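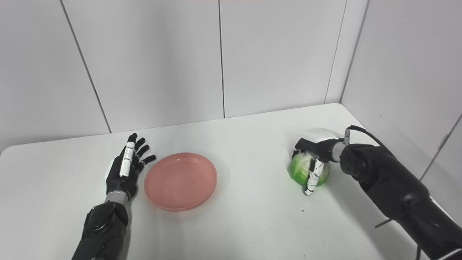 Els Declercq hat in ihrem Leben mehr Kohlköpfe geschnitten, als ihr lieb ist. Sechzehn Jahre stand sie in Großküchen, seit dem Frühjahr gibt sie Kurse in ihrem Studio Niltutow, und der bestbesuchte davon heißt schlicht »Kohl«. Zum Gespräch empfängt sie um halb acht Uhr morgens. Kaffee gibt es, Kekse gibt es nicht.

Warum ausgerechnet Kohl? »Weil er billig ist und sich nicht wehrt«, sagt sie und überlegt kurz. »Doch, er wehrt sich. Haben Sie mal einen Weißkohl mit einem stumpfen Messer halbiert? Das ist Nahkampf.« Wer zu ihr kommt, lernt deshalb zuerst, ein Messer zu schleifen, und zwar den halben Vormittag lang. Manche beschweren sich. Sie nimmt es zur Kenntnis.

Beim Einkauf ist sie streng. Der Kopf soll schwer in der Hand liegen, die äußeren Blätter dürfen ruhig ein bisschen mitgenommen aussehen. »Die Leute drücken am Kohl herum, als wäre er eine Avocado. Der Kohl gibt nicht nach. Wenn er nachgibt, legen Sie ihn zurück.« Ihre eigenen Köpfe bezieht sie vom Hof Pamen, dessen Bauer ihr im Juli den ersten Spitzkohl bringt und sich dabei jedes Mal über den Regen beklagt, auch wenn keiner gefallen ist.

Über Geschirr redet sie fast lieber als über Essen. Rosa Teller findet sie großartig, gerade für Grünes. »Ich habe jahrelang auf Weiß angerichtet, weil man das so macht. Weißer Teller, weißer Tisch, weiße Wand, und mittendrin liegt ein Salat wie in der Notaufnahme.« Rosa mache aus einem Viertel Kohl immerhin ein Abendessen. Die flachen Teller mit hochgezogenem Rand hält sie für die vernünftigsten überhaupt, die Soße bleibt, wo sie hingehört. Bei der Töpferei Brurus hat sie einmal 80 Stück bestellt, 88 kamen an. Zurückgeschickt hat sie keinen — »für Bruch«, wie sie behauptet.

Und das Rezept? Sie seufzt, als hätte man nach ihrer Steuernummer gefragt. Also gut: Kohl vierteln, Strunk dranlassen, in Butter anbraten, bis eine Seite wirklich braun ist. »Braun. Nicht blond.« Dann Deckel drauf, ein Schluck Brühe, warten. Am Ende Zitrone und mehr Pfeffer, als man sich traut. Kümmel ist erlaubt, wird von ihr aber nicht empfohlen; zu dem Thema habe sie gut 1000 Briefe von Leserinnen ihrer alten Kolumne im Keller.

Im Herbst will sie den Kurs ausbauen, mit einem Nachmittag nur fürs Einlegen. Die Gläser stehen schon da, das Salz auch, der Gärtopf von Siregar ist angeblich unterwegs. Ob sie selbst noch gern Kohl isst? Declercq schaut auf die Uhr. »Zu Hause gibt es Nudeln«, sagt sie und geht nach dem Schleifstein suchen.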